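# The white table by the wall

Every shared workroom has one table that everybody drifts towards, and at Trurkness it is the plain white one pushed up against the wall. I spent a good part of February dropping in there, meaning to write about the building, and came away with a notebook full of cups and cables instead.

Renato Farías, who looks after the rooms for Tomside, has a soft spot for it. "It's where the sockets are," he told me, "so it's where the people are." A power strip lying on the desktop will do that to a piece of furniture. First comes a charger, then a second, then a whole nest of white leads, and before long a flask and a bottle of water have settled in at the back - and there you have a table with a life of its own.
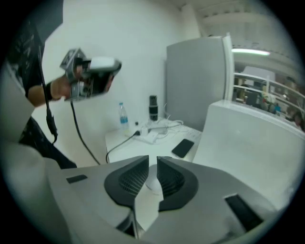
## Room for a cup

I am fond of a paper cup, I must confess, though I know I ought to carry a proper mug. They look so sociable standing in a row, and they weigh next to nothing, so a table can be cleared in one trip if you have the patience to stack them. Renato likes them kept near the front, well away from the plugs, and I think he is quite right. A drink and an extension lead should never be close neighbours.

He has other small rules, all of them kindly meant. Phones go behind the cups. Boxes go at one end with their lids on. Bottles may live on the floor if the table is full, so long as they stay out of the way of people's feet, and a second table close by is a great blessing for glasses and anything round that takes up more than its share.

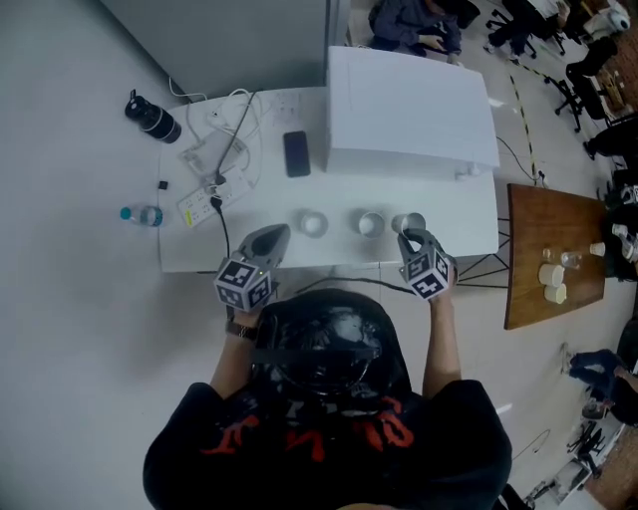 *Reading time: 2 minutes | 400 words*

My own desk at home in Usholm is a poor advertisement for any of this. I once bought a handsome wooden tray from a shop in Villalba, meant for pens, and it has held nothing but old receipts ever since. So I was glad to learn how little Renato asks of a table. He wipes it down, coils the longest lead, and leaves one clear patch the size of an open newspaper for whoever comes next.

The room helps, of course. There is red-brown brick on the far wall, a white ceiling with its beams and joists left showing, and a long white worktop beyond the tall grey panel, and against all that a tall dark flask looks rather smart.

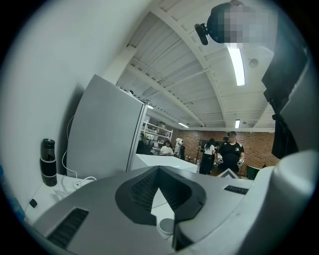 I asked whether he had ever thought of moving the table into the middle, where people could sit all the way round it. He had tried it for a week, he said, and the leads wouldn't reach, so back to the wall it went.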